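Home | Archive index | Threads | By date | Search | Log in

Flidside Portable Power list
Filed under: Batteries & Chargers > Power stations
Sun 5 June

Subject: Re: Jekico power bank as a camping fridge supply

I wrote a long reply to this on my phone and lost it, so you get the shorter and grumpier one.

Quoting the part I want to argue with:

> I have been running the fridge off the Jekico for two weekends now and
> I think people here are too hard on the cheaper brands. The box says
> 228 watt-hours and the fridge draws next to nothing once it is cold.
> The display still said 93 percent on Saturday morning after running
> all night. By my math that is most of a week between charges. Mine
> also came with the Avstead folding panel, and the listing says it
> refills the bank in 3 hours. Can anybody tell me why I would spend
> double on the Ene?

I can give you a few reasons to hold off on the math, at least.

First, the 228. Is that the capacity of the cells added up, or is it what comes out of the 12 volt socket? Sellers nearly always print the first one. You lose some in the converter, you lose some more because the protection circuit shuts things down before the cells are really flat, and if you are running the fridge from the wall-style outlet through the inverter you lose a good bit again. I have never had a bank in this size that gave me what the box said. Maybe yours is the one. I would like to see a number from a meter before I believe it.

Second, the 93 percent. I don't doubt that the display said it. I doubt that the display knows. A lot of these go by voltage alone, and lithium cells sit at nearly the same voltage for a long stretch in the middle of the discharge. The bank I had before this one sat in the nineties half the night and then fell off a cliff before breakfast. If yours has a real counter in it that tracks current in and out, good, but the manual should say so, and the Jekico manual I found online says nothing about it either way. It has a whole page on the flashlight modes.

Also, what was the weather doing? A fridge that was loaded with cold food at home and then sat in a cool tent overnight hardly runs at all. Put the same fridge in the back of a closed car in the afternoon and open it every time a kid wants a juice box, and you have a different test. Two weekends in May don't tell me much about August.
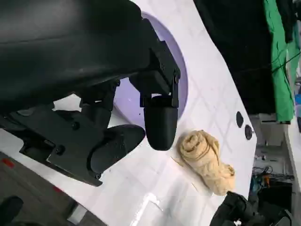
Black gripper fingers over a white work surface.

Third, the panel. Three hours is the listing talking. To get there you would need the panel to make its full rated power for the whole time, pointed straight at the sun, with the bank accepting all of it right up to the end. Banks slow down as they fill. The last stretch can take as long as you care to wait for it. And folding panels lying flat on a picnic table don't make anything close to the rating. I looked for the input limit on your model and found two different figures on two different pages, both supposedly from the manufacturer. If you can read the label next to the charging port and post what it says, that would settle at least one thing.

Please also check whether the fridge was plugged in while you were charging. Some banks will pass power through and some will only pretend to, and cycle the output off and on. That is hard on a compressor. You'd hear it clicking if you sat next to it.

Now the Ene. I own one, and I'm not going to tell you it's worth double. Mine has been fine. The fan is loud, the handle is in a stupid place, and the app wants my location before it will show me the state of charge, so I deleted it. What I did get for the money was a printed discharge cutoff, a printed input limit, and a fuse I could reach with a normal screwdriver. Whether the cells inside are any better than yours, I have no idea. I have not opened it and the company isn't going to tell me. "Grade A cells" on the box means whatever the person who ordered the box wanted it to mean.

So here is what I'd ask you to do before telling the whole list that the cheap one is just as good:

- Charge it until it stops taking power, and leave it on an hour after that.
- Put an inline watt-hour meter between the bank and the fridge, on the 12 volt side. They cost less than a pizza.
- Start with the fridge at room temperature, with bottles of water in it. Set it where you'd normally set it.
- Run it until the bank shuts off by itself. Write down what the meter says, and what the display said each time you walked past.
- Do it 3 times. One run could be luck. If the last run is a lot lower than the first, I'd want to know about that more than anything else.

Don't do this with the bank on a bed or under a blanket. You'd be surprised how many people on this list have written in about a hot one and then mentioned, several messages later, that it was wrapped in a towel to keep the noise down.

If your meter comes back at 180 or better I'll say so here and I will quit complaining about the brand. If it's under 150 I think you should ask for your money back while you still can. Check the return window now, because the seller I looked at counts from the order date and not from delivery, and that could be closer than you think.

One more thing, on the warranty. The listing says "lifetime." The card in the box, going by the photo you put up last month, says twelve months and asks you to mail it back with a copy of the receipt. I know which of those two I'd expect them to follow. Mail the card - and keep a copy.

I'm not against cheap gear. Half of what I carry is cheap gear. I just want somebody to measure it first, and so far on this thread we've had a display, a box and a listing.

Does anyone else have the same model and a meter?

4 replies | 2 attachments in thread | Previous message | Next message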